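How Do You Teach a Robot to Tidy a Desk?

Think about the last time you cleaned up your art supplies. You probably grabbed a marker, dropped it in a box, grabbed a pencil, dropped it in another box, and thought about lunch the whole time. Easy! Your brain and your hands did an amazing amount of work, and you hardly noticed.

For a robot, that same job is really, really hard. A pencil is thin. It can roll. It can point any direction at all, and it might be hiding under another pencil. A marker is fatter, and a pen might have a clip that catches on things. So how does a robot learn to handle all of that?

At the Proltden Robot Lab, a team has been working on this question with a project called Nelirine. Their robot has two arms, and its homework is sorting school supplies into bins.

Old way, new way

For a long time, people taught robots by writing out every move. Go left this far. Go down this far. Close the gripper (that's the robot's hand). Go up. This works great in a factory, where every part shows up in the same spot every time. But move the pencil just a little, and the robot closes its hand on nothing but air.

The Nelirine team uses a different way, called imitation learning. To imitate means to copy. You did plenty of it when you were little! You watched somebody use a spoon, and you tried it too (and probably got oatmeal in your hair).

First, a person steers the robot arms by hand controls and does the job while a computer saves everything: what the cameras see, and how each joint in each arm bends. One time through the job is called a demonstration. The team collected 2000 of them. That's a lot of pencils!

Then the computer goes through all those demonstrations and looks for patterns. When a marker is lying like this, the arm usually turns like that. When the gripper is over a bin, it usually opens. The program that comes out of all this practice is called a policy. It looks at what the cameras see right now and picks the next small move. Then it looks again and picks another one, over and over, many times before a pencil ever gets to its bin.
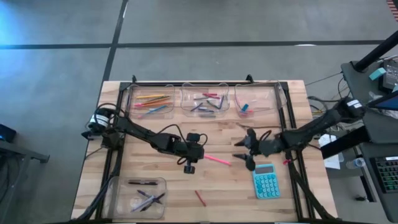
Two robot arms reach over the sorting table. Can you spot the calculator?

Look for the small camera on top of the gripper on the left. It's called a wrist camera, because it rides along on the arm close to the hand, a little like having an eye on your own wrist. When the gripper gets close to a pencil, the wrist camera gets close too, and it can pick up small details that a faraway camera could miss.

Why two arms?

One arm can pick up a pencil just fine. But try this: sit on one hand and take the cap off a marker. Tricky, right? Lots of everyday jobs need two hands working together, one to hold and one to pull, or one to pass and one to catch. Two arms can also reach different parts of the table, so if something is too far away for one, the other can get it.

The hard part is that two arms can bump into each other. The policy has to learn how to share the space, and it learns that from the demonstrations too — the people steering the arms kept them out of each other's way, so the robot picks up the same good manners.

Did it work?

Scientists don't just say "looks good to me!" They test. The team gave the robot 9 kinds of objects to sort, and they put them down in a new messy pattern for every test. Three of those kinds had never been in any of the demonstrations, which made them a surprise quiz for the robot.

They ran 127 tests. The robot did best with fat, easy-to-grab things like markers. Short pencils gave it the most trouble, and sometimes it needed a few tries to get a good grip. With the surprise objects it did better than the team expected on some and got very mixed up on others. Those mix-ups are useful! Each one shows the team what kind of demonstration to collect next.

Try it yourself: be the robot

You need a friend, an empty cup, and a few pencils.

Close your eyes. Your friend tells you how to move your hand, using only the words left, right, forward, back, up, down, open, and close. Try to get one pencil into the cup.

Now open your eyes and watch your friend do it, then copy. Which way was faster? Which way still worked after somebody moved the cup?

Words to know

Gripper: the part of a robot arm that holds things.
Demonstration: one time through a job, saved so that a robot can learn from it.
Imitation learning: learning by copying.
Policy: the program that picks a robot's next move.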